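# 设备购置与预算编制专题会议纪要

**会议主题:** 手持夹爪采集工位扩充及配套设备购置预算
**会议时间:** 十二月,上午九时三十分至十一时五十分
**会议地点:** Painemal 园区二层会议室
**参会部门:** 设备管理部、操作采集组、数据质量组、财务部、采购部、安全与行政部
**主持部门:** 设备管理部
**记录部门:** 安全与行政部

## 一、会议议程

1. 审议上次会议决定事项的落实情况;
2. 讨论采集工位扩充方案;
3. 讨论手持夹爪的补充购置及供应商比选;
4. 审议耗材、道具及日用物品预算;
5. 讨论线缆、供电及场地条件;
6. 确定后续工作分工与时限。

设备管理部宣布会议开始,与会各部门对议程无异议。操作采集组提请在第五项议程下增加“桌面高度调整”一题,会议同意。

## 二、上次会议决定事项落实情况

设备管理部报告,上次会议共形成四项决定,其中三项已办结,一项延期。

已办结事项为:设备编号规则统一,旧标签全部更换;夹爪借用登记由纸质改为电子登记;报废夹爪的可用零件拆解入库,单独建账。

延期事项为备用夹爪的指端耗损评估。数据质量组说明,评估需要对使用时长相近的夹爪进行比较,而早期登记表中有部分使用时长未填写,现正由操作采集组按班次记录补录。会议同意将该事项延至下次例会前完成,并要求补录数据须注明来源,不得以估算值代替实际记录。

财务部提示,报废零件建账后,账面上出现了一批无采购单据的零件,须由设备管理部出具情况说明,方可完成年末核对。设备管理部表示将于本月内提交。

## 三、采集工位扩充方案

操作采集组汇报了现有工位的使用情况。现有工位在两个班次内基本排满,Cistia 项目新增的双手协同任务无法安排完整时段,目前只能利用换班间隙穿插进行。该组建议在现有区域东侧增设两个工位,桌架、导轨及白色台面板均沿用现行规格,以便道具和标定用具在各工位之间通用。

数据质量组对沿用现行规格表示支持,同时提出以下意见:

- 新工位的台面颜色应与现有工位一致,避免同一任务在不同工位之间出现背景差异;
- 新工位启用前应完成一轮试采集,试采集数据不计入 Cistia 项目交付量;
- 工位之间应加装遮光帘,邻近工位的灯光不得直射台面。

财务部询问能否只增设一个工位,另一工位推迟至下一预算期。操作采集组答复,若仅增设一个工位,双手协同任务可以排入,但设备检修时没有替换工位。经讨论,会议决定按两个工位编列预算,分两批实施:第一批随本次采购执行,第二批在第一批工位连续运行一个月后,由设备管理部提交使用率报告,再行启动。

安全与行政部提醒,东侧区域现存放有包装箱和闲置桌架,应在施工前清理完毕,通道宽度须符合园区消防要求。

## 四、手持夹爪购置及供应商比选

设备管理部介绍了两家供应商的方案。

**Stindard 方案。** 夹爪本体为整套供货,含安装支架和线缆,每套报价2000元。交货周期较长,质保期内损坏由供方更换整机。指端不单独出售,磨损后须返厂。

**Cirnivetti 方案。** 夹爪本体与指端分开报价,本体每套900元,指端每副200元,线缆须自行配置。交货周期较短,供方可提供打印件图纸,便于内部自行更换外壳和支架。质保不包含打印件。

操作采集组反映,日常损耗主要集中在指端和线缆接头,本体损坏较少;若指端返厂更换,工位停用时间将难以接受。该组倾向于 Cirnivetti 方案。

数据质量组认为,价格之外还应考察开合行程的一致性。该组曾在内部抽检中发现,不同批次夹爪的行程读数存在偏差,后续处理时需逐套校正,占用人力较多。建议要求两家供应商随货提供逐套行程测试记录,缺少记录的不予验收。

采购部说明,按现行采购办法,两家报价的范围不同,不能直接以单价比较,应折算为含指端、线缆、一年更换件在内的总费用后再行比选。财务部同意该意见,并要求折算表中将自行配置线缆的人工费用一并列入。

会议形成以下意见:

1. 由采购部会同设备管理部编制总费用折算表,报财务部复核;
2. 向两家供应商各借用样机一对,在同一工位、以同一组任务进行比对,比对期间由固定操作人员执行;
3. 行程测试记录列为验收必备文件;
4. 在比对结果提交之前,不与任何一家签订批量合同。

操作采集组补充,比对任务应包含细长、易缠绕的物品,仅以方块、杯具等规则物品测试,难以反映实际使用情况。数据质量组同意,并负责拟定任务清单。

## 五、耗材、道具及日用物品预算

操作采集组提交了下一预算期的道具清单,包括收纳篮、衣架、毛巾、餐具及各类包装盒。该组申请每个工位每月道具费400元,理由是衣物收纳类任务增加,衣架和织物更换频繁。

财务部对固定月度额度提出疑问,认为道具消耗随任务变化,固定额度容易造成月末集中购买。会议讨论后决定,400元作为每个工位的月度上限,据实报销,结余不滚存;单件价格超过200元的道具须事先报设备管理部同意。

数据质量组要求,更换道具时应保留同类旧品至少一件备查,颜色、尺寸有变化的须在道具登记表中更新。编织类收纳篮如出现断条、毛刺,应及时停用,以免勾挂夹爪和衣袖。
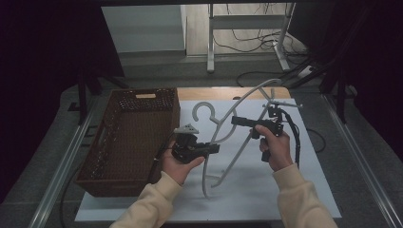 附图1 衣架收纳任务台面:双手各持一只夹爪夹取白色塑料衣架,左侧为棕色编织篮

会议对照附图讨论了道具配置。操作采集组提出,衣架缠绕时的分离动作应作为单独任务列入比对清单,篮的摆放位置由任务单统一规定。数据质量组提出,衣架与台面板颜色相近,建议在道具预算内增购深色衣架,与浅色衣架分组使用。会议同意上述两项建议,所需费用在月度上限内解决,不另行追加。

## 六、线缆、供电及场地条件

设备管理部指出,附图中可见夹爪线缆搭过篮边,台面右侧亦有线缆,后方地面的线缆与插线板尚未归整。新增工位后线缆数量还会增加,应在本次预算中一并解决走线问题。

会议议定:

- 夹爪线缆试用上方悬挂走线,先在一个现有工位试装,由操作采集组反馈是否影响手腕活动;
- 地面线缆加装线槽,插线板移至桌架侧面固定,不得直接置于地毯上;
- 新工位供电回路由安全与行政部核定,核定前不得从现有插线板接续取电。

关于桌面高度,操作采集组反映部分操作人员长时间持夹爪后肩部不适,建议新工位采用可调桌架。财务部要求提供可调与固定两种桌架的报价对比。会议决定第一批工位按可调桌架询价,差价过高时由设备管理部另行报批。

## 七、决定事项与分工

| 事项 | 责任部门 | 时限 |
|---|---|---|
| 提交报废零件情况说明 | 设备管理部 | 本月内 |
| 补录夹爪使用时长 | 操作采集组 | 下次例会前 |
| 完成指端耗损评估 | 数据质量组 | 下次例会前 |
| 编制总费用折算表 | 采购部、设备管理部 | 下次例会前 |
| 联系供应商借用样机 | 采购部 | 本月内 |
| 拟定比对任务清单 | 数据质量组 | 样机到场前 |
| 清理东侧区域 | 安全与行政部 | 施工前 |
| 悬挂走线试装 | 设备管理部 | 本月内 |
| 核定新工位供电回路 | 安全与行政部 | 施工前 |
| 桌架询价 | 采购部 | 下次例会前 |

## 八、其他事项

财务部提醒各部门,年末报销截止后提交的道具票据将计入下一预算期,请操作采集组提前整理。

采购部请各部门在填写采购申请时写明规格和用途,仅写“夹爪配件”的申请将予以退回。

下次例会仍在 Painemal 园区二层会议室召开,具体时间由设备管理部另行通知。样机比对如未能在例会前完成,由数据质量组先提交阶段性记录。

**分送:** 各参会部门,Cistia 项目组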